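About Plutley

Plutley is a wholesale grocery distributor. We supply independent grocery stores, school kitchens, diners and small care homes from one warehouse in Weseck. If you run a store that is too small for the national wholesalers to bother with, you are the kind of customer we were set up for.

The company started with a single refrigerated truck and a rented dairy shed. We moved to the present building 17 years ago and have added to it twice, first with a larger freezer and then with a separate room for produce. We now carry 2000 lines, including dry goods, dairy, frozen food, fruit and vegetables, paper products and cleaning supplies.

How ordering works

Orders placed by 4 p.m. go out the next morning. You can order online, by phone or by handing a list to your driver. There is no minimum on dry goods. Chilled and frozen orders have a minimum of $260 per drop, and stores on the same street may combine their orders to reach it.

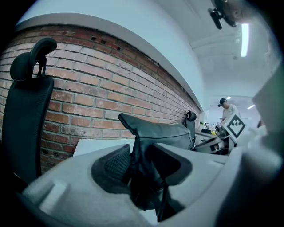
Cases can be split on most shelf items. A small store may want four jars of a slow-selling mustard and have no room for 24, so we pick by the unit and charge a small handling fee, shown on the invoice as its own line. Produce is sold by the case or half case.

Where we deliver

Our trucks serve 900 accounts in Weseck, Godeo and the towns along the river road. Godeo gets a delivery every weekday. The hill routes run twice a week from November through March and three times a week the rest of the year.

Part of the group

Plutley has been owned by Forsberg, a family-held food company, since we outgrew our second freezer. Buying, pricing and hiring are still done in Weseck. Forsberg's own bakery products are in our catalog under Bread and Rolls.

Opening an account

Fill in the form on the Accounts page and attach a copy of your resale certificate. New accounts pay on delivery for the first two months and can then apply for 14-day terms. The pickup counter is open from 6 a.m. to 2 p.m. Please use the side entrance on the loading dock road.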